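Stop Buying the Third Finger

I've spent most of this fall bolting things to the end of a robot arm and taking them off again, and I've come around to an opinion that gets me funny looks at lunch. Most people who are shopping for a fancy gripper should keep the plain two-finger one they already own and put the money into the finger pads and the wrist camera. There, I said it.

I didn't start out thinking this. When we got the go-ahead to compare end effectors at Foulkes, I was rooting for the Hendier hand. It has five fingers, it moves beautifully, and the first time I closed it around a coffee mug I got a little giddy (I may have called people over from the other end of the building). The Kolton was the boring one. Parallel jaw, open, close, done. I figured we'd use it as the baseline and have it back in its box by November.

Then we got into small stuff. Pens, screws, bits of tubing, the kind of junk that lives on everybody's desk. The Hendier wanted a plan for every single object. Where does the thumb go? Which finger lands first? If the object was turned a little from where we expected, the whole plan went sideways and somebody had to sit down and tune it again. I am usually the somebody. With two fingers there are only so many ways to be wrong, and when you're wrong you can usually see why.

And that seeing part is where I think people get cheap in exactly the wrong place. We ran the Kolton for weeks with one overhead camera, because that's what the arm came with, and the view was fine until the gripper went down for a grab and blocked everything I cared about. So we put a small camera at the wrist. Suddenly I could watch both pads and the thing between them, right up to the close.
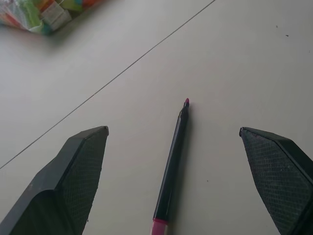

Marjan Rezaei read a draft of this and thinks I'm being unfair. Her point is that picking a thing up is the easy half. Try picking up a pen and then writing with it, she told me, or turning it around without setting it down, and two fingers run out of ideas fast. She also thinks I gave up on the Hendier before the software had a chance to catch up, and that in a couple of years I'll be embarrassed by this column.

She could be right about the couple of years! But I have to get work done on the arm I have now, and the jobs people bring me are nearly all pick, move, place. Twice this season someone has asked for in-hand turning. Both times we solved it with a little stand that held the part while the gripper let go and grabbed it again from another side. Ugly, slow, and I'd do it again tomorrow.

Back to pads, since I promised. A crosshatched grip surface on a round barrel is a very different animal from a smooth one, and it costs next to nothing to try both. We ran 1000 grabs on smooth pads and 1000 on textured ones, same arm, same speed, same pile of objects. The smooth pads dropped 189. I won't print the textured number because I changed the closing force partway through that set like a dummy, and Grímur Grímsdóttir has made it very clear that I don't get to quote it. Fair enough. I'll say I switched and haven't switched back, and you can weigh that however you like.

The controller matters too, more than the brochures let on. We moved from the stock box to an Evau and the main thing I noticed was that I quit babysitting the last bit of travel before contact. The old one would coast a hair past where I told it to stop. On a cardboard box, who cares. On a marker, a hair is enough to send it rolling.

So if you've got a budget and a catalog open in front of you, my advice is dull. Spend an afternoon with your own objects and your own gripper before you call a salesperson. Swap the pads. Hang a camera where you can see the fingertips – even a cheap one – and look at what goes wrong. If it still can't do your job after that, sure, go get the hand with all the knuckles. Marjan will be happy to help you tune it, and ours is on the shelf over the bench if you want to borrow it first.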